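Bench Practice: Handling Packaged Goods
Gallery 7, Vellosbridge Handling Lab

Our house rules for two-arm bench work cover grip, part placement and cable routing. The numbers refer to the current rule sheet.
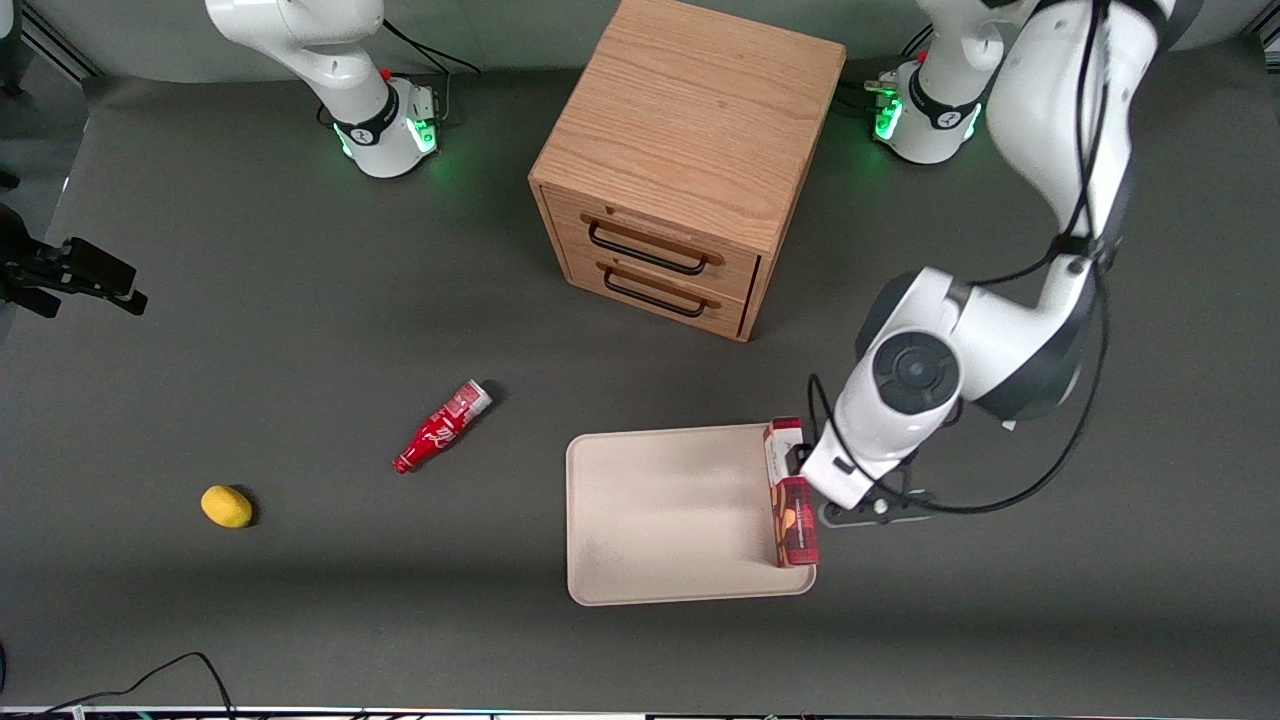 Rule 5, one arm at the tray. The left arm holds the red box at the tray's edge; the right is kept out of the work area. Both cabinet drawers are closed. 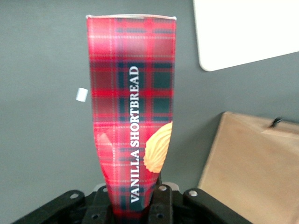
Rule 7, grip low on tall packs. Both fingers are at the lower end of the shortbread package, and the printed name can be read.

Text: Nkechi Effiong | Rules review: Szabolcs Sipos | February 20, 2025

Operators log the grip point for each new pack shape before a run. Speed is limited to 600 mm/s with a pack in the gripper. After a stop, wait 15 seconds before reaching over the bench. Comments on the October draft go to the Muker office.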